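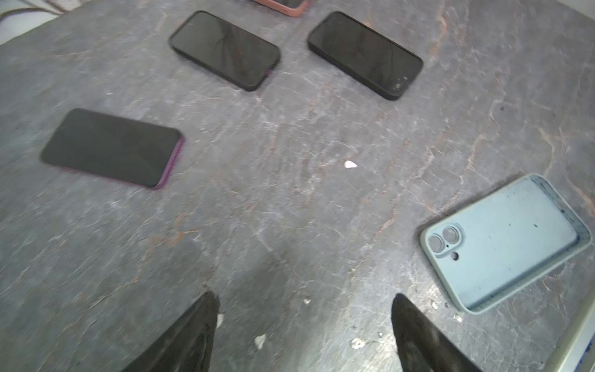 Home Projects Studio Blog Archive Contact

Whose Phone Is That? Color, Edges and the Face-Up Problem

Final report, Everyday Objects studio, Dremevwood College of Design

Put a few phones on a table with their screens off and ask people to pick out their own. They will get it right nearly every time, and fast. Then ask them how they did it. That second question is where my project started, and I have been slightly obsessed with it ever since.

I noticed it in the study lounge on the ground floor of the Hafþórsson Building. People sit down, take out their phones, and put them on the table face up. Everyone does it! By the middle of the afternoon there is a spread of dark rectangles between the coffee cups, and when it's time to leave, hands go out and each one comes back with the correct phone. Except when it doesn't. Twice in one week I watched someone walk halfway to the door with a friend's phone, and once that someone was me.

We spend a lot of time in studio talking about the back of a case. The back is where the print goes, and the glitter, and the little pocket for a bus card. But on a table, face up, the back is hidden. What is left is a dark screen and whatever the case manages to show around it, and that can be as little as a thin line of purple along one long side. I wanted to know how much work that line is doing.

The question

My question for the semester was: what do people use to recognize a phone when it is lying face up with the screen off?

I broke this down into smaller things I could try out at a table with real people. Does the color of the rim matter more than its thickness? Does size matter? What happens when two phones both have black edges? And does an empty case lying nearby help or get in the way? (That last one was added late, after a classmate pulled her phone out of its case to clean it, put both down, and then reached for the case. I loved that.)

What I used

Phones were all borrowed or retired ones, the kind that live in a drawer. None of them had to turn on. The cases came out of the spare parts bin at Lotau, the repair counter across from campus, where they were very patient with me while I dug for colors. I asked for purple, pink, light blue and plain black, in more than one thickness if they had it.

The surface turned out to need more thought than I gave it in my proposal. My first tests were on a white desk and they were much too easy, with every dark edge standing out like ink on paper. On a gray, marble-patterned top it gets more interesting. The veins and blotches break up the outline a bit, and a black rim loses its head start. A colored rim keeps it. I did the rest of the work with a gray stone look in mind, partly for that reason and partly because it is much closer to a café table or a kitchen counter than my desk is.

Backgrounds matter too, more than I expected going in. A flowered wallpaper with soft grays and buttery yellows has plenty of color in it, but all of it is quiet, so a pink rim still reads as pink. I had been planning to keep everything plain. Now I think a bit of pattern behind the table makes for a fairer look at the problem, as most people's homes have some.

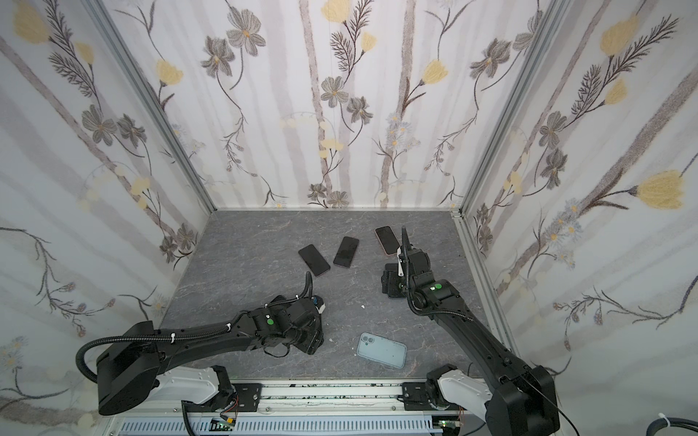
Diarmuid Heffernan
Second-year student, Product and Packaging Design

How the sessions went

I ran the sessions in 4 afternoons. Each person sat down, got one phone to hold for a minute, and gave it back. I put it on the table with a few others, all face up and turned at different angles, and asked them to point to theirs. Then I asked what they had looked at. I wrote down the first thing they said and only afterward let them talk as long as they wanted, which some of them did. A few stayed for the whole afternoon and started coaching the others.

In total 43 people took part, and we got through 204 rounds. I also asked everyone to fill in a short card about their own phone: what color is the case, why that color, and have you ever picked up the wrong one. The cards were supposed to be background material. They ended up being my favorite part of the project and I have pinned the best ones over my desk.

I turned the phones on purpose. In real life phones are never lined up. People drop them at whatever slant their hand happened to be at, and two that land close to parallel look a lot more alike than two that point in different directions. I would like to test this properly one day. For now it's only an observation, but I saw it again and again: set two black-edged phones side by side at the same angle and people slow down.

What people said they looked at

Color came first by a long way. "The pink one." "Mine's purple." People said it before they had finished pointing. What surprised me is how little color it takes. A corner of salmon pink was plenty. One participant found a purple case from a tiny patch at the short end, and she couldn't have told you anything else about it.

Thickness came second, and it did most of its work among the black cases. A thick black case has a real wall to it, and when you look from the side you can see that wall as a matte band, while the screen above it is glossy. A thin black rim is only an outline. People who had held the thick one found it easily and often made a pinching gesture while they explained — they were remembering it with their fingers.

Third, and this is my favorite, was dirt. Specks, marks, pale smudges in a corner. Dark glass shows all of it, and people used it happily. "Mine has the dusty bit." I had wiped the phones before the first afternoon and I stopped doing that, since I was wiping off the very thing people were using.

Reflections did the opposite. Several people described a streak or a shine as if it belonged to the phone, then leaned over and saw it move. One man laughed out loud and changed his answer. A dark screen picks up whatever is above it, so a light sheen at one end of a phone tells you about the ceiling and very little about the phone. My advice to anyone repeating this is to let people move their heads!

The empty case

An empty case lying open side up is a strange thing. From a distance it takes up about as much table as a phone does, sometimes more, and the color is suddenly everywhere, as you are looking right into it. With a phone inside, a light blue case is a thin line. Take the phone out and it is the bluest thing on the table.

In the rounds with an empty case, people's eyes went to it first. They told me so, and they were a little annoyed about it. A few reached toward it and then stopped. If the case was the same color as the one on their phone they were really slowed down, and if it was another color they just said "not mine" and moved on.

I think there is a design idea hiding in this. We choose a case in the store while it is empty, or hanging in a package, and at that moment we see all of its color. Then we put a phone in it and most of the color goes away. Several cards said something similar: "It looked brighter when I bought it." Of course it did! It had nothing in it.

A blue frame with a dark screen inside is a good one to learn from. The brighter the rim, the more the phone keeps some of that empty-case color, even lying flat. A faint purple-pink tint on a dark edge does much less, and people usually had to lean in before they would commit.

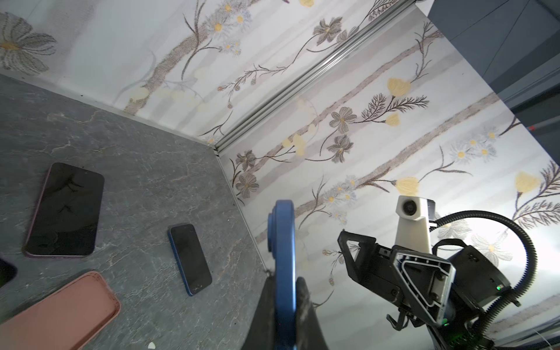 What I made

For the final part of the studio we had to turn our findings into an object. Mine is called Rudico, and it is a case designed from the rim inward. I made the back completely plain. All of the color sits in the edge, and one corner is thicker than the others so that it can be found by touch or by looking across the table at a low angle.

I made it in three versions: one with a thin bright rim, one with a wide one, and one where the color covers only the thick corner. I printed the first set in August and they were terrible. The rims were soft and rolled outward like a bad pie crust. The second set held its shape. People liked the wide rim best to look at and the corner version best to hold, and I haven't decided what to do with that.

The budget for the material was small and the printer was shared, so the prototypes fit only one size of phone. If you have a bigger one, sorry — I tried.

Things I would do differently

Start with the table. I lost two weeks to that white desk.

Ask about cases people used to have. Many cards mentioned an older case, usually brighter, and I never left room for the story.

Include phones lying face down in some rounds, so the back gets its chance and I have something to compare with. My instructor pointed this out at the midterm review and she was right, and I still ran out of time.

Try it in the evening, under one lamp. All of my sessions were in daylight and I suspect that pink and purple get much closer together when the light is yellow.

Thank you to everyone who sat down and pointed, to Lotau for the bin, and to the lounge tables in Hafþórsson, where all of this is still going on every afternoon. The prototypes and the cards are on the second-floor shelf through the end of the term. Please pick them up and squeeze the corners.

Posted Thursday, October 10, 2024

3 comments

marisol_k
I was one of the people who reached for the empty case. Still embarrassed. The corner version is so nice to hold, will you make it in green?

Tobin
Great read! My mom put a strip of nail polish on the edge of her case years ago for exactly this problem. Might be worth a round with homemade marks.

D. Heffernan
Tobin, yes, please ask her if I can borrow it! And Marisol, green is next if I can get the material.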